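Library search Enter keyword, author or report no. Go

Publications > Goteldale Reports > Manipulation > Section 4

4. Failure Analysis: Late Release of Soft Items

4.1 How the fault was noticed

The fault described in this section was first noticed by Quyên Lương on 17th March, when she replayed the tidying policy on the Altwood arm. The arm took a folded cloth from the table, moved it over the box and gave the open command. The fingers opened, but the cloth stayed on one of the pads and was carried back toward the table. The policy did not react. It had already passed to the next item, and it closed the fingers on a small packet with the cloth still hanging between the pads.

At first we believed that this was a problem of the arm only. We cleaned the pads, lowered the closing force and repeated the test. The fault came back in the same form, mostly with cloth and with thin plastic packaging, and almost never with hard containers. Bình Thân then checked the demonstrations from which the policy was learned, and the same behavior was present there. The persons who gave the demonstrations had felt the item sticking and had made a short shake of the wrist to free it. The shake was visible in the recorded motion, but our filter removed it as noise before training.

4.2 Demonstrations with household items

The demonstrations were recorded with the hand-held gripper in bedrooms and living rooms. The set used for this analysis has 831 episodes, of which 600 were used for training and 200 were kept for the test. The other 31 were rejected by hand because the tracking was lost. The items were the ordinary things of each home and we did not choose them, so soft and crinkled surfaces are very common in the set. A typical view at the start of an episode is given in Figure 3. The open box at the left holds a plush toy and several packets, and a knotted plastic bag, a pack of wipes and a sage-green scrunchie are on the table near it. 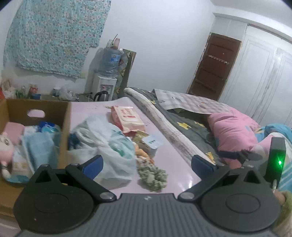

Figure 3. View from the hand-held gripper, fingers open, with the box and the table items ahead. The two blue pads face each other.

4.3 Cause of the late release

We examined three possible causes: the pad material, the timing of the open command, and the filter. The pads were tested by Nyokabi Ondieki on the bench with new and used pieces from Burnen. Used pads held thin packaging longer than new pads, but new pads also failed with cloth, so the wear cannot explain the whole fault. The timing was correct. In the logs the open command was sent when the gripper was over the box in all the failed runs we looked at.

The filter had the strongest effect. It smooths the wrist motion over a window of 300 milliseconds, and the shake that frees the item is usually shorter than this. After smoothing, only a slow turn of the wrist remained, which does not free anything. When we trained again with the unfiltered motion, the shake appeared in the behavior of the arm and the late release became rare. However, the arm also shook with hard items, where this is not needed, and one time it struck the wall of the box – the run was stopped by the operator.

4.4 Safety remark

The strike against the box did no damage, but we consider it more serious than the original fault. With the hand-held tool, a person feels the contact and stops. The arm has no such feeling in our setup, except for the current limit of the motors, and this limit was set for slow motion. During a fast shake the limit was reached too late. In a home, a hand can be near the box at the same moment.

For this reason we did not continue with the unfiltered policy outside the laboratory. Instead, the shake is now a separate motion with a fixed small range, and it is started only when the gripper camera still shows an item between the pads after opening. The arm first rises above the wall of the box. This version is slower, and Ysaline Lefèvre reports in Section 5 how much time is lost in each episode. It also does not solve the case of clear plastic, which the camera often does not detect. Such items are still carried back to the table sometimes, and at present the operator removes them by hand after pressing the stop button.

4.5 Relation to earlier reports

A similar loss of short motions was described by Đức Phí for the Lưu gripper, where the fingers were narrower and had no pads. In that work the item fell too early, and the author proposed a higher closing force. We tried this value on our tool in September and it made the late release worse with all cloth items.

Contact the report office | Copyright Goteldale Reports | Back to top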